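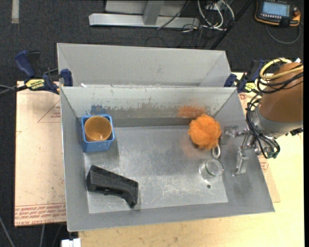 Why Do Metals Rust, Tarnish and Shine?

Metals are found in almost every part of daily life. Spoons, bicycles, bridges, coins and door handles are all made from them. This page explains what a metal is, why many metals are shiny, and why some of them change as they grow older. It is part of the Keogh Learning Pages, published by the Mistau Museum of Materials for readers in the elementary grades.

What is a metal?

Everything around you is made of tiny particles called atoms. In a metal, the atoms are packed closely together in neat rows and layers. Even smaller particles, called electrons, can move freely among them. These moving electrons allow electricity and heat to travel through a metal easily. A metal spoon left in hot soup soon feels hot at the handle for this reason.

The rows of atoms can also slide past one another without coming apart. A metal can therefore be hammered into a sheet, pulled into a wire or pressed into the shape of a tray.

Why are metals shiny?

When light lands on a clean metal surface, most of it bounces back. This is called reflection. If the surface is very smooth, the light bounces back in an orderly way and you see a sharp picture, as you do in a mirror.

If the surface is scratched or dull, the light bounces off in many directions. You may still see the color of a nearby object, but its edges will be blurred. In the metal bin at the top of this page, the blue and orange patches on the back wall are reflections of this kind.

What is rust?

Rust forms on iron, and on steel, a metal made mostly of iron. It needs both water and oxygen, a gas in the air. When these meet iron, they slowly combine with it and make a new, reddish-brown material. Rust is weak and flaky. It falls away and uncovers fresh iron, which can then rust in turn.

Salt makes rusting happen faster. The old footbridge at Brollmont harbor stands in salty air and is inspected every March. It is 66 feet long and was first painted more than 200 years after the harbor was built.

Do all metals rust?

No. Only iron and metals containing iron can rust, but other metals change in their own ways. Silver turns dark, and this change is called tarnish. Copper first turns brown and, after many years outdoors, may turn green. Aluminum forms a very thin, hard layer that protects the metal underneath. Gold hardly changes at all.

How are metals protected?

Paint keeps water and air away from the surface. Oil does the same for tools and bicycle chains. Steel may also be covered with a thin coat of zinc. Stainless steel contains another metal, chromium, which helps it resist rust.

Try it at home

Ask an adult to help you. You will need 2 plain iron nails, two jars and some water. Put one nail in a dry jar. Put the other in a jar with enough water to cover half of it. Leave both jars for 20 days and draw what you see. Do not touch the nails with bare hands.

Words to know

Atom: a tiny particle of matter.
Reflection: light bouncing off a surface.
Tarnish: a dull or dark layer on a metal.

The next page in this series is "Glass and Sand."

Last reviewed: 2022-01-08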